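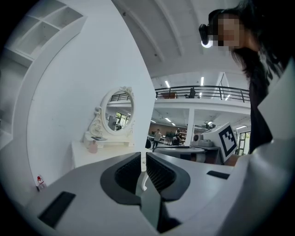
Setting the gripper width from a wrist camera video

Last updated Monday, June 15, 2026

Before you can train on hand-held gripper recordings, each video frame needs a jaw opening in millimeters. Vino gets this from the picture. It finds the two jaws, measures the gap between them in pixels, and converts that to a width. You need to calibrate once per gripper, and again whenever you change the lens or the jaw pads.

You will need Vino, a caliper, and a printed square marker. We use the Larnden rig file, but any rig file with a lens model will work.

1. Record the sweep. Start with the jaws fully open, close them slowly, then open them again. Do this 4 times in one take. Keep the gripper pointed at something plain if you can. Bright ceiling lights and shiny surfaces can pull the jaw detector off its edge.

2. Undistort the video. Run:

vino undistort sweep.mp4 --rig larnden.yaml

Skip this and the widths will be wrong near the open end, where the jaws sit farther from the center of the lens.

3. Draw the jaw mask. Open the first frame and trace both jaws, including the inner pads. Leave out the housing. Save the mask as jaws.png.

4. Fit the curve. Measure the full opening with the caliper and pass it in:

vino fit sweep.mp4 --mask jaws.png --open-mm 72

The fit takes about 18 seconds on a laptop. If the error it prints is over one millimeter, redo the mask first and the sweep second.

5. Check against the marker. Close the jaws on the edge of a box whose thickness you know and compare the reported width. The marker on the box lets Vino solve for the camera pose in the same pass, so a bad lens model shows up here too.

If the width jumps between frames, raise the smoothing window in the rig file. Chun-yin Leung keeps the Pasidcombe settings in the shared folder and they are a fair place to start.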